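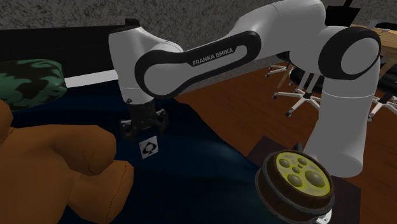

Unit 4. Simulated Tasks and the Work of the Housekeeping Floor

Course: Automation and Working Life
Instructor: Usha Varma
Notes for the session of January 17, 2018

1. Purpose of the session

Unit 3 dealt with machines that stay in one place and handle one kind of part. This unit turns to guest rooms, where almost nothing is in the same place twice. The case is the Grevcombe, a residential hotel with 144 rooms that studied robot arms for the collection of small items before beds are stripped.

Students should be able to explain why such work is first tried in simulation, and what the trial asks of the people who now do the job.

2. The task

The rendered arm, marked FRANKA EMIKA, has its two-fingered gripper pointed down over a bed with a navy-blue blanket. A small card with a black spade symbol hangs just beneath the gripper. A teddy bear and a camouflage-patterned pillow also lie on the bed.

A room attendant sorts such things without stopping. The card is guest property and goes to the desk; the pillow may or may not belong to the hotel. For a machine, each of these is a separate decision, and someone must write it down first. At the Grevcombe this fell to Divya Kaimal, a floor supervisor, who spent most of December listing items and the rule for each. Her list reached 443 entries.

3. What changed for staff

Attendants were asked to review simulated attempts for one hour per shift and mark those they would not accept from a coworker. Three effects were recorded.

Knowledge that had been passed along by word of mouth became a written document. Attendants asked who would own it — the question was still open when the study closed.

Review work was paid at the ordinary rate, although it called for judgment normally left to supervisors. Gearóid Ó Ceallaigh, who represented the staff, requested a separate job grade.

Pace became a subject of discussion. A simulation can run 1000 attempts overnight, and some attendants expected to be compared with it. Management agreed in writing that simulated times would not be used in setting room quotas.

4. Points for discussion

Should the review hour count toward the daily room quota?
Which items on a bed should never be handled by a machine, whatever its accuracy?
Who answers to the guest when an item is misplaced?

5. Reading and assignment

Read Varghese and Tạ, "Rules for Loose Objects," in the course packet. Submit a response of 300 words before Unit 5, using one task from a workplace you know.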